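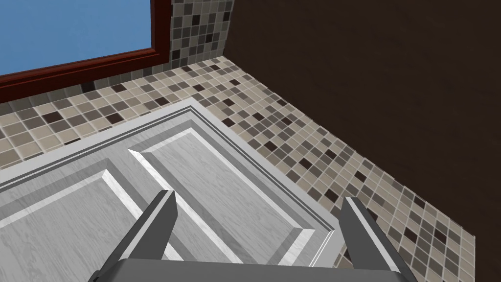 Gineo: a practice room pack for two-armed robots

Hi, I'm Gillespie Lindsay, and I look after Gineo here at Jisanard. It's a bundle of simulated rooms and driven episodes for people whose learning system needs more examples than their own lab can supply (mine always did!). This page covers the tiled room, which is still my favorite, mostly for that big paneled door and the busy little mosaic tiles that give vision models such a hard time.

Every episode is driven by a person, start to finish. We keep the fumbles in too, marked as fumbles, and you can filter them out if you'd like a cleaner set.
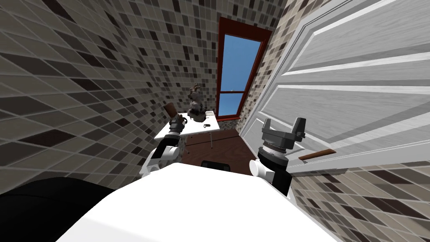 What you get

100 driven episodes in the tiled room
Views from the wrist and from above the body, matched up in time
Joint positions and gripper opening for both arms
9 starting layouts, plus a small editor for making your own
The Tosh player, for scrubbing through an episode before you train on it

Davina MacLeish does most of the driving, and she'll happily tell you that reaching past one arm with the other takes practice. Her tip for new drivers is to do 35 short runs before saving anything. I didn't listen, and my April episodes got tossed.
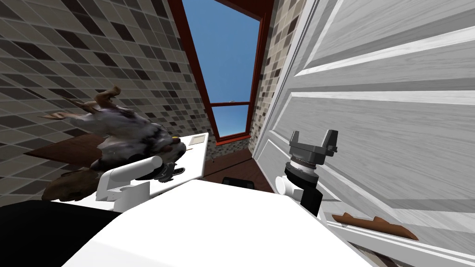 Left gripper up against the shaggy piece, right gripper open by the door.

Works with Osik 2 and later. Page updated 29/08/2021. Write to me if you want a sample episode first, I'm glad to send one over.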